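Guides > Workshop > Bench Setup > Part 3: Screws, Plates and Cables

Start | Parts list | Tools | Setup | Care | Contact

Part 3: Fitting the plates and running the cable
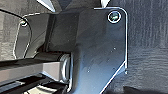

Okay, so by now you've got the base clamped down and your hardware sorted into cups (if you skipped the cups, go back and do the cups, I mean it). This part is mostly brackets and small screws, and it goes pretty fast once you get a rhythm going. I do it sitting down with the bench lamp pulled in low, and I leave the radio off so I can hear if something drops.

What you need: the hex key from the Praltwood kit, a small screwdriver, a soft cloth, two cable ties and a shallow tray.

1. Wipe both plates with a dry cloth. A dark matte finish shows every speck of dust, and grit under a plate will keep it from sitting flat.

2. Set the larger plate in place and start its screws by hand. Just two turns each for now! You want the plate to still wiggle a little.

3. Slide the smaller plate in and start its screws the same way. They're fiddly. I put a tiny dab of grease on the tip of the screwdriver to hold them, a trick I picked up from Lamduan Suwannarat when we were building the Alcaraz bench together.

4. Push everything square and hold it there with your free hand. Now tighten the large screws, going back and forth between them a quarter turn at a time.

5. Tighten the small screws last. Stop as soon as they feel snug.

CAUTION: Do not use a power driver on the small screws. I stripped three of them in one afternoon and had to drill them out, and I still have the scratched plate hanging over my bench.

6. Run the cable. Leave a bit of slack near the plates – enough to slip a finger under – and tie it down in two spots. Don't pull the ties hard. The cable should be able to slide a little if you tug it.

7. Trim the ties and pick up the ends. They hurt a lot in socks.

NOTE: A countersunk screw should end up level with the plate or a hair below it. If you run a fingernail over it and it catches, back the screw out and look for dirt in the hole before you try again.

NOTE: The older Drurnirar plates have slightly tighter holes. The same steps work, but go slower on step 4.

If a screw won't start straight, take it out and turn it backward until you feel a little click, then go forward. Wiroj Chaimongkol wrote to ask about this after the last version of the guide and he was right, it should have been in there from the beginning. Spare screws come from Prodetbridge, part 418, in small bags.

Leave the whole thing alone overnight, then check every screw once more before you start Part 4.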